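Community News | Home & Making | February issue

Home What's On Newsletter Past Issues Get in Touch

We use cookies to remember your preferences and count visits. Accept Manage settings

THE GREAT DESK TIDY: POTS, CUPS AND THE JOY OF A CLEAR TABLETOP

by Olga Collado

I have been looking forward to writing this one since before Christmas! The Great Desk Tidy is back at Furken for its second year, and if you missed the first I can only tell you that it is far more fun than it sounds. You bring the contents of your desk, your kitchen drawer or that shelf by the phone, you tip everything out on one of the big tables, and you go home with a good deal less of it, sorted into pots.

Last time we filled a whole crate with pens that had given up, and then Prasert Limsakul sat down with a scrap pad and tested every single thing anyone handed him. By the end of the evening he had tested 466 pens and markers (he kept a tally on the back of a raffle sheet, and I have seen it). I was sitting opposite and I can confirm that the scribbling did not stop for tea.

This year we are being a bit more choosy about containers, and I have become slightly obsessed. My favourite by miles is the plain black mesh pen holder. You can see through the sides well enough to know when there's something lurking at the bottom, a rubber band or a pencil stub, and it's happy holding two things or twenty. Everyone seems to own one already, too, usually full of biros at the back of a cupboard. 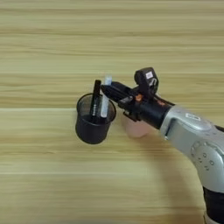 Black mesh holder with a dark pen and a taller pale one for company.

I love how calm a pot looks with only a couple of things in it. My own holder at home had so much crammed in that pulling out a pen brought up the scissors and half a ruler. Jolán Kozma's rule, which I have now stolen, is that a desk pot gets the things you pick up every day and everything else goes in a drawer. She started with a single black marker and added to it over a week, only when she found herself getting up to fetch something. She ended up with five things. I ended up with eleven, but two of those are for the crossword and I will not be argued with.

The other thing we'll be doing is what Thitima Sukprasert calls "one cup each". If two sorts of thing keep ending up in the same pot, they get a pot apiece and they stand side by side so you can see which is which. It needn't match or cost anything. A plastic tumbler left over from a picnic set is perfect, and a different colour is a positive help, especially with children, who will remember "the pink one" long after they've forgotten "the one for brushes". Thitima's two had theirs sorted in the time it took me to find my glasses.
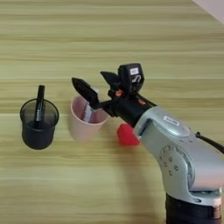 One pot, one cup: the mesh holder and its pale pink neighbour.

Some bits and pieces we picked up last year that are worth passing on:

Empty the pot completely. Picking out the bad ones never works, you just stir them about. Tip it up over a sheet of newspaper and give it a tap.

Test on the sort of paper you use. Prasert found several markers that were hopeless on shiny card and perfectly good on the scrap pad.

Wash plastic cups in warm soapy water and let them dry upside down overnight before anything goes in. Mesh ones do well with an old soft brush and a rinse, then a good shake over the sink.

Put tall things towards the back if the pot lives against a wall. And if it tips, a handful of clean pebbles in the bottom will settle a plastic cup nicely (not so good in mesh if they're gritty, as I learnt all over my desk).

Anything that works but isn't wanted goes in the swap box. Last year's swap box went on to Fesano, where the after-school group got through the lot, and Vichien Sitthichai tells me they would be very glad of felt tips and glue sticks again. Colouring pencils too, even short ones. He'd rather not have correction fluid, please!

WHEN AND WHERE

We're in the long room at Furken on Monday, doors open at 6.30pm, and we'll carry on until 9. There is space for up to 30 people sitting down, so do let Jolán know at the front desk if you're planning to come, and tell her if you need a seat near the door. It's free, with tea and squash provided. Cake is always welcome and was rather thin on the ground last time.

Bring: whatever wants sorting, one or two pots or cups, and a bag for taking things home. If you have spare containers of any kind, bring those as well and pop them on the side table for people who haven't got one.

Parking is easiest on the Wongsuwan side after six. The Inden gate will be locked, so please don't wait there as we can't hear the bell from the long room.

If you can't make it but have pens to give away, the swap box will be by the front desk all week.

Get the newsletter in your inbox each month. Enter your email to subscribe. You can unsubscribe at any time.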